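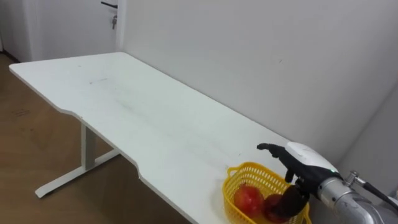

Robot hand over the basket, two apples, white table. View from the head camera.

1/ Notes on the Prulell hand, which we have on evaluation from Grisar. It came in May. Posting in pieces as I get through the log.

2/ Mounting: the wrist flange matched our arm with the adapter ring Grisar supplied. Torque the ring screws twice. Mine had backed off after the first day of running.

3/ The cable leaves the upper side of the forearm. Leave slack in it. If you route it tight, wrist roll stops short of the limit in the spec and the controller reports a joint fault, not a cable problem. Lost a morning to that.

4/ Fruit test: pick one apple out of a plastic basket, set it on the table, repeat. 280 attempts, script unchanged throughout. 119 of those were with the apple touching the basket wall, where I expected trouble.

5/ Most of the misses were in that wall group. The index finger stays extended a little too long during the approach and the other fingers start closing without it. You can change the closing order in the Prulell software, but the setting is per grasp, with no global default.

6/ Fingertip force is adjustable up to 70 percent in the standard mode. Past that you need a service login. I never needed it for apples. Anneliese Fuchs on our side wants it for jars.

7/ Startup to ready takes 8 seconds from cold. Fine. Restart after a fault takes longer and wants a full homing cycle, so clear the basket first.

8/ Manual: good on wiring, thin on grasp tuning. The parameter table lists units for half the entries. Grisar support answered the same day and sent a corrected table.

9/ Compared with the Hollmann gripper we use now: slower per pick, more parts to go wrong, handles more shapes. For a single product line I would stay with the Hollmann. For mixed bins I would pay for the hand.

10/ Next up is the Wulach glove on the same hand, same script, same basket. Grisar has extended the loan to cover it. Log files on request.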